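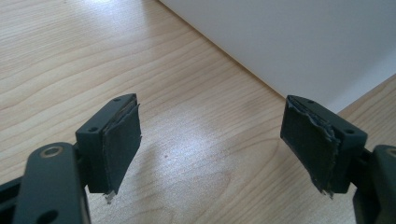 Pryor Makers' Room - Tables and Walls Group
Minutes of the meeting held 2022-03-17

Present: Nikau Henare (chair), Odile, Marcus, Trish, Bao, Mrs. Landry (taking minutes)
Apologies: Glen

1. Last minutes
Agreed as written, with one fix. The sanding belts came from Pirnico, so please ignore where it says Mellar.

2. The tables
Most of the evening went on this one, and happily so! Everyone had a good look at the light wood tops and the general feeling was that we should keep them pale. Odile had been all for a walnut stain back in the fall and told the meeting she has completely changed her mind. It suits the white wall, small screws show up when you drop them, and the room feels bigger for it.

Nikau had tried two finishes at home on offcuts and passed them around. The Brollus hardwax oil was the clear favorite (Trish didn't want to give hers back). The Mellar water-based one is tougher against glue but came out a little plasticky to the touch, and Bao thought it would show every scratch by summer. Marcus asked whether oil would hold up to the Saturday soldering crowd. Nikau's answer was that they should be using the mats anyway, and that an oiled top can be patched in one spot without redoing the lot.

Agreed: Brollus oil, clear, two thin coats. Light sanding by hand first, along the grain, nothing coarser than what we have in the drawer.
Agreed: tops to be left bare of cloths and vinyl from now on. Mats for hot work, cutting boards for knives.
Action: Nikau to order the oil. Marcus to bring the good rags.

3. White wall panels
Trish would love to hang a tool board on the white side and brought a sketch, which got a round of applause. Pegs at shoulder height, outlines painted in gray so that things find their way home. Some discussion of whether screws are allowed into the panels. Mrs. Landry believes the lease says no and Bao believes it says "no without asking," so we will ask. If the answer is no, Trish has a freestanding version in mind with feet that clamp to a bench.

Action: Mrs. Landry to write to the landlord. Trish to price both versions.

4. Money
There is $600 in the furniture pot. The oil, rags and sandpaper should come in at $75, which leaves plenty for the tool board and possibly the stools (see item 6). Marcus reminded everyone that the $3000 from the spring grant is for lighting only and can't be nibbled at, however nicely Trish asks.

5. Work day
We need the room for a whole weekend so the oil can cure with the windows open. It will have to be in May, as the weaving group has the space through the end of April. Odile offered her chili again, and this was accepted very quickly. Bao needs 4 people for sanding and so far has three, counting himself. Glen to be asked, given that he isn't here to object.

Action: Bao to put the sign-up sheet by the door.

6. Any other business
Stools - Odile has seen a set going cheap at the Pryor Street school. Seats are plywood, wobble unknown. She will go and sit on them.
Pencils - please, please return them. Marcus bought a box in January and it's gone.
Thank you to Glen for the new door closer. It's wonderfully quiet, and several people said they hadn't noticed anyone come in.
Nikau closed by saying how good the room is starting to look, and there was a lot of nodding.

Next meeting: same place, after the work day. Bao to bring the sketch of the sink corner.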